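Koltow Machine Works

The Koltow Machine Works is a former factory complex on the east bank of the Parneo River, best known for its sawtooth roof and its remarkably complete line-shaft hall. Six of its original buildings survive, and the hall is one of the finest places in the region to see how a belt-driven shop was laid out.

History

The works grew out of a small repair shop that made replacement gears for the mills upstream. Orders for lathes and planers soon outgrew the shop, and a long brick hall went up beside the rail spur. At its peak the company employed almost 1000 people, many of them living in the row houses on Sobczak Street, which still stand and are well worth the walk!

Machine building ended when the last owner moved production out of state. Parts of the complex were later rented out as storage and light workshop space. 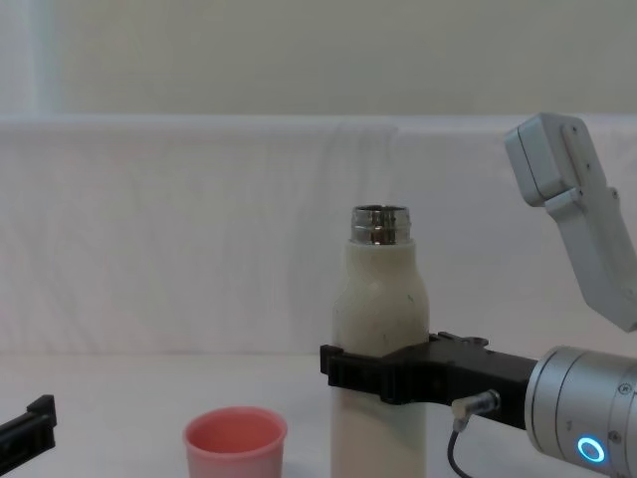

Architecture

The main hall is 513 feet long and has 199 windows on its river side, a wonderful sight in late afternoon light. Inside, cast-iron columns carry heavy timber beams, and the hangers for the overhead shafting are still bolted in place along nearly the full length of the ceiling. The pattern shop next door is smaller and plainer, with a steep slate roof and a fine arched doorway facing the yard.

Preservation

A plan to clear the site for a bus garage drew strong opposition. Architectural historian Delia Gallardo prepared a survey of the complex, and Hortensia Olivares, then head of the Parneo Landmarks Society, led the campaign to have it listed. The main hall and pattern shop received local landmark status on Jul 22, 2023. Roof repairs began the following April under the Pisix Building Trust, using salvaged slate wherever it could be found.

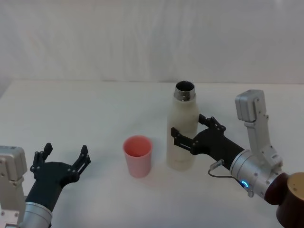

Pink cup on a white tabletop.

The foundry, which stands outside the landmark boundary, remains in private hands.

See also
Parneo River
Sobczak Street row houses
Line shaft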